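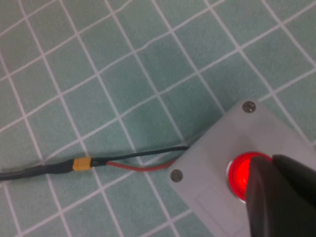

What is a transfer fee?

When a soccer player moves from one club to another, you may hear that the new club paid a lot of money for them. That money is called a transfer fee.

A player signs a contract with a club. A contract is a written promise. The player agrees to play for the club for a certain time, and the club agrees to pay wages. If another club wants the player before the contract ends, it has to ask the first club. The two clubs then talk about a price.

Who gets the money?

The fee goes to the old club. The player gets wages from the new club, and sometimes an extra payment for signing.

Let's look at a small case. Damilola Dauda is 19 and plays on the wing for Uswood. Mostia would like her on their team. They offer $1,000. Uswood says no and asks for $2,000. After a few phone calls Mostia agrees to pay it. Damilola still has to say yes. A club can't send a player somewhere she doesn't want to go.

What is a free transfer?

When a contract runs out, the player can join a new club and no fee is paid. This is called a free transfer. The player still earns wages.

What is a loan?

On a loan, a player goes to another club for a while and then comes back. Young players often go on loan to get more games.

When can players move?

Most leagues have set times of the year for transfers. These are called transfer windows. When the window is shut, clubs usually have to wait for the next one.

Words to know
Contract: a written promise between a player and a club
Wages: money paid for doing a job
Window: the time when transfers are allowed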